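Pärn Habit Deck, reviewed by Anqi Su

I coach people through career changes, so I get sent a lot of card decks. Pärn is a box of 50 prompt cards plus an app, and it costs 40 dollars. The booklet says daily use "rewires self-doubt." I used it for most of March and had two clients try it.

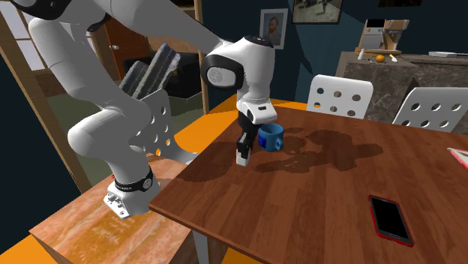
The cards themselves are fine. A few are good - "What would you stop doing if no one clapped?" got one client talking for half an hour. But a lot of them are the same question with the words moved around, and at least six could have come off a tea bag. By the second week we were skipping more than we kept.

The app is weaker. It gives you a "clarity score" out of 200 and never says how it gets there. I went up 12 points for typing "not sure" three days in a row. 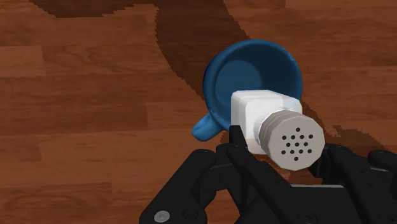

My other client, Normunds, quit after nine days. He said the reminders made him feel graded, and I couldn't argue with that.

Would I buy it again? The deck, maybe, at half the price. Skip the app. If you already keep a notebook and answer one hard question in it now and then, I doubt you'd notice the difference.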